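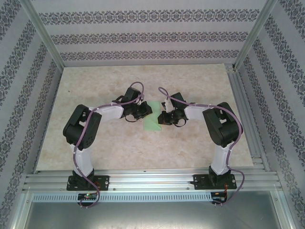

Kandpal
Thursday, August 22, 2019

1/ I sold the car in June and have been getting to work on the bus. A few people asked how it's going, so these are my notes. I live in Jurstead and work on the far side of Pulton, which means the 17 and then a walk.

2/ The 17 runs every half hour until early evening, then hourly. On paper the trip is 40 minutes. In the mornings it usually is. Coming home it can be well over an hour if the level crossing at Priltbridge is down and the school traffic is out.

3/ Money first. The car was costing me just under 3,000 a year with insurance, tax, parking and the repairs averaged out. I had never added it up before. A monthly bus pass is a lot less than that, even with a taxi now and then.

4/ The pass is only sold on the app or at the Pulton travel office. The driver can't sell you one. The driver can sell you a weekly, but it starts on the day you buy it and runs to the Sunday, so don't buy it on a Thursday like I did. 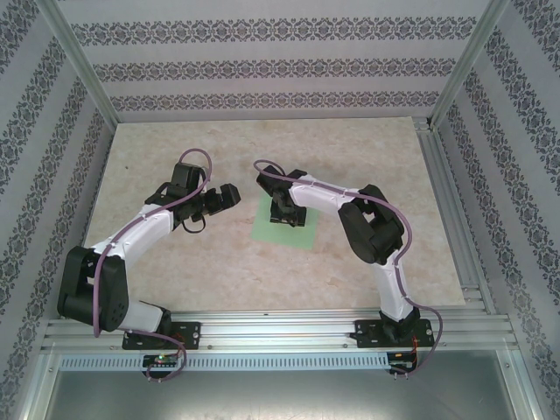 Two arms on the rail, marbled tabletop.

5/ Where to sit. Left side going in, or you get the sun in your face from Priltbridge onwards. Upstairs is quieter before eight. After eight it's all sixth formers and there isn't a quiet part.

6/ The timetable at my stop is two timetables old. The one online is right. The electronic sign in Pulton shows the scheduled time as well as the live time and doesn't say which is which. If it's a clock time, it's only the schedule. If it says minutes, the bus is really on its way.

7/ Things I miss about the car: the big shop, going to see my sister on a Sunday (there are no Sunday buses past Priltbridge at all), and leaving an umbrella in it.
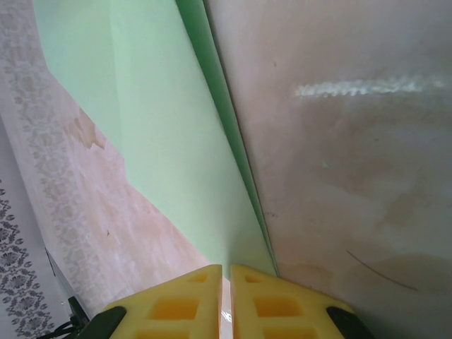 8/ Things I don't miss: the multi-storey, de-icing, the noise from the back wheel that three garages couldn't find.

9/ The big shop is sorted, more or less. I get a delivery every other week and carry the rest home in a rucksack. Milk is heavier than I remembered.

10/ The last bus is the real problem. It leaves Pulton at 22.10 and if you miss it that's it. I've missed it once. The taxi cost more than the meal did.

11/ There is talk of cutting the 17 back to hourly all day. The notice is up in the library and you can write in until the end of next month. If you use the route, please do write, and put down which bus you catch and what days. A line or two is enough.

12/ Would I go back to a car? Not this year. Ask me again in January when I've stood at the Jurstead stop in the dark for a few weeks. There's no shelter on our side of the road.

Comments (4)

tealandtoast: The left side tip only works in summer. In winter it's low enough to get you wherever you sit.

pultonwalker: Weekly pass caught me out too. They used to run for seven days.

r_m_jurstead: Is the notice anywhere online? Can't get to the library when it's open.

Kandpal: Yes, council website, under transport, then consultations. Takes some finding.

More from this account
Cycling to Priltbridge by the old railway path
6 soups from one bag of lentils
Jurstead library: new opening hours
What I got for the car, part 2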